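# Foot patches: what is the brown stuff?

Three readers have now forwarded the same advert for foot patches, and one asked whether she should buy them for her mother, so it's time they had a proper item of their own.

The ones doing the rounds this autumn are sold under the name Riltby. They look like large teabags with a sticky border. You put one on the sole of each foot at bedtime, pull a sock over it, and in the morning the pad has gone brown and slightly tacky. According to the leaflet, the brown is "waste matter drawn down overnight". There is a drawing of a foot with arrows on it. The arrows all point downwards, and that is as far as the explanation goes.

I bought a box in September. My feet are ordinary feet and I have no complaint that a patch could be blamed for or credited with, so please don't take what follows as a trial. It was a bit of kitchen fiddling by someone who dislikes being told that a stain is evidence.

## What the leaflet says

The ingredients are given as bamboo vinegar, wood vinegar, tourmaline, starch and "herbal essence", which could be anything. The claims are much longer than the ingredients. Better sleep, lighter legs, clearer skin, less bloating, a fresher mouth. It doesn't say what the waste matter is. I wrote to the seller and asked which substances come out, and how they had been measured. The reply thanked me for my interest in natural wellbeing and offered me a discount on a second box.

I wrote again with the same question. I'm still waiting.

The leaflet also says the pads will get paler over the course of a week as the body "clears". This is a clever thing to put in a leaflet. If your pads get paler, it's working. If they don't, there is a line further down telling you that stubborn cases need a second course. I can't think of a result that would lead the customer to stop buying.

## The kettle

Dried wood vinegar is brown. Get it damp and it goes a darker brown and turns sticky, along with the starch. Feet sweat, especially when they are sealed under plastic inside a sock all night. You can see where I'm going.

I held one pad in the steam from a kettle, with tongs, then left it on a saucer. I wore another to bed on my left foot. In the morning I put the two side by side and asked my neighbour Elfriede Rieger to tell me which had been on the foot. She picked the kettle one. She was quite sure about it, too, because it was darker and "looked as if it had done more".

One neighbour and one kettle prove very little, I know. But if a kettle can get the same result, then the colour can't tell you that anything has left your body except a bit of sweat, and sweat would have left without help.

Sleep is harder to argue about. Theda Baumgart, who reads these items before they go out and is kinder than I am, used Riltby for a week and says she slept well. She also went to bed earlier that week, put on warm socks and left her phone in the kitchen. I would like to see what the socks can do alone. Warm feet do help some people drop off, and a pair of bed socks can be washed and used again.

## "But the liver needs a hand"

This came up in all the forwarded messages in some form. Your liver and kidneys deal with waste all day long, and what the kidneys take out goes in your urine. There is no pipe from the liver to the sole of the foot. Sweat is mostly water and salt and its main job is to cool you down.

If somebody's liver or kidneys really aren't doing their work, that person is ill and needs a doctor and blood tests. This is the part that bothers me. A box of pads is cheap enough, and a brown stain never hurt anyone. But the leaflet lists tiredness, swollen ankles and itchy skin as signs that you "need a cleanse". Those can be signs of something that ought to be looked at soon. Spending up to a month on a course of patches first is a poor plan, and I don't care how natural the vinegar is.

A word as well for anyone with diabetes, poor circulation or numb feet: please don't stick things to your soles overnight without asking your nurse or pharmacist. A small sore under a plaster can be a big problem if you can't feel it.

## Other things in the same drawer

The patches aren't alone. Here are the rest of the products readers have asked about, and how far I got with each.

- **Jilon foot bath salts.** The water turns orange when you switch on the little box that comes with them. Salt water plus metal plus an electric current makes rust. Run it with no feet in it and see for yourself.
- **Radix drops.** Sold for "sluggish blood", a condition I can't find in any medical book I own. The label gives no amounts for any of its herbs. If you take blood thinners, leave them alone until a pharmacist has seen the bottle, and if the pharmacist can't tell what's in it either, leave them alone after that too.
- **Holmgren magnetic insoles.** The web page makes a great deal of "precision manufacture". I'm willing to believe they are made very precisely. A thing can be made well and still not do what it says, and I found plenty about the stitching and not a word about whether anyone's heel pain got better. As cushioned insoles they may be comfortable. So are the ones without magnets.

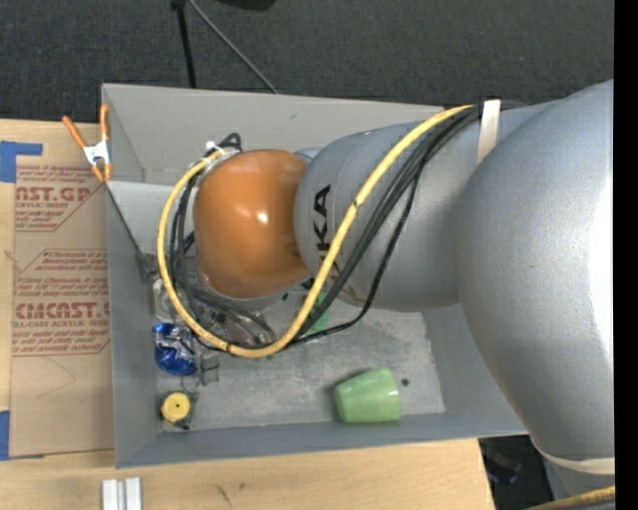
## What I'd ask before buying

What exactly does it remove, by name? Who measured it, and did they compare it with something that does nothing? Is there any outcome the seller would accept as a sign that it has failed? And what happens if I do the same thing with a kettle?

A seller with a good product should be able to answer the first two in an email. I'll print the Riltby reply in full if one turns up.

To the reader asking about her mother: I'd get the bed socks. If the ankles you mentioned are still swollen, ring the surgery in the morning and say so, and take the leaflet out of the house before she reads the bit about second courses.

Seven pads left in the box, if anyone wants to borrow some and try their own kettle.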